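Why I Quit Swiping and Went Back to Sitting at a Table With Strangers

I was on four dating apps at once last winter. I'm not proud of it, but I'm not all that ashamed either, because every single person I know in my age bracket was doing the same thing. You move to a new city, you don't know a soul, your coworkers are all married, and somebody says "just get on Laker, everyone's on Laker." So you get on Laker. Then you get on Ruvum, which is supposed to be the serious one, and after a month of that you start to wonder what serious means.

My big complaint about the apps has very little to do with the people on them. I met some perfectly nice people! One of them still sends me soup recipes. My complaint is that the apps have turned meeting someone into a kind of paperwork. You fill out the form, you write the same three jokes to ten different people, and by the time you're face to face you've already had the interesting part of the conversation over text, with typos.

And the prompts. Who came up with the prompts? "My most controversial opinion is" – and then it's always pineapple. I read so many profiles about pineapple on pizza that I stopped ordering pizza for a while.

So in April I deleted everything and signed up for a table night at Andetico, the café at the bottom of my hill. You pay for your coffee, you sit down at a long table, and you talk to whoever sits across from you. There's no matching and no questionnaire. They don't even do name tags.

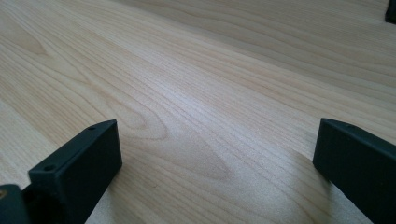

Pale wood grain, up close.

I'll admit the first one was rough. I got there early, which is a mistake, because then you have to look busy. I read the menu front and back. The guy who finally sat down across from me sold storage units and wanted to talk about storage units, and I learned a lot more about climate control than I'd planned on. But here's the thing – I enjoyed myself. He was funny in a way that would never have come across in a profile. On Laker I'd have swiped past him in half a second, and he'd have done the same to me (my profile mentioned jigsaw puzzles twice).

That's really my whole argument. We're terrible at knowing what we like ahead of time. I had my filters set like I was ordering a couch: this tall, this far away, likes dogs, doesn't smoke. My last serious boyfriend, who I adored, would have failed all of it. He lived too far away, he was allergic to dogs and he smoked on vacations.

People push back on this, and some of the pushback is fair. If you live in a town of 900 people, you've already met everybody at the table, and probably dated one of their cousins. If you work nights, a café evening is no use to you. If you're shy, an app gives you time to think before you answer, and I get that. I have a friend who met her wife on Ruvum and I danced at the wedding, so clearly it works for somebody.

But I'd still say to try the table first, or at least try it too. Bring a book if you're nervous. Don't stay past the point where you're having fun, and don't treat it like a job interview.
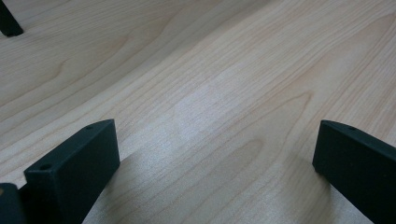 What about the money?

I added up what I'd spent on the upgraded versions of those apps, all the boosts and the "see who likes you" stuff, and I had to go lie down. For the same amount I could've had coffee at Andetico every week for a year, with cake. There's also a supper club over in Hollenstein that costs more, but they feed you properly and the tables get switched around between courses, so you're never stuck with one person all night.

Am I seeing anyone? Sort of. We've had two dinners and one very long walk, and I still don't know how he feels about pineapple. I haven't asked him.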